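Home | About | Budget Guide | Contact

Rolldale helps small shops plan for their first robot arm, or talks them out of it by Wednesday. Tâm Phùng runs the budgets. Vinh Trình runs the bench and regards the budgets as fiction.

Most quotes cover the arm. We price what goes around it — brackets, sensors, fingers, cables, a table — and the 80 hours of fiddling that no quote mentions. Our record is 18 line items for one gripper. 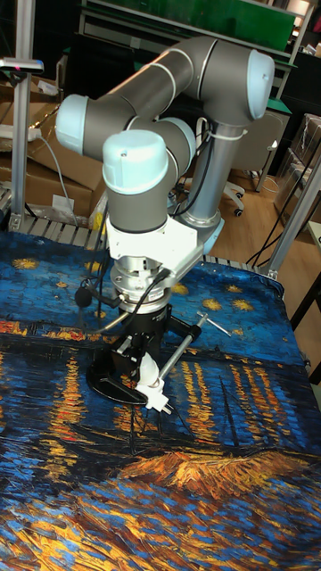
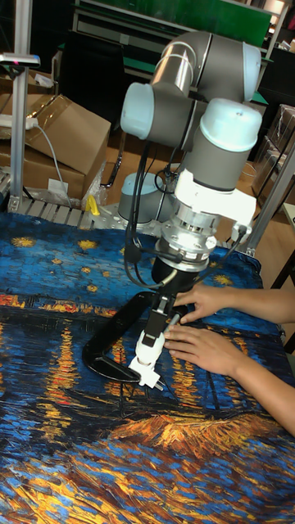
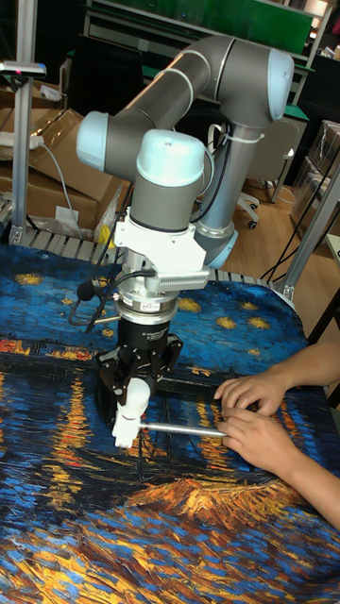 Bench work at Rolldale. The tablecloth is not a line item.

A planning visit costs $280, credited if you go ahead. If your total budget is $3000, come anyway. Inese Lapiņa will make you coffee and show you some very good hand tools.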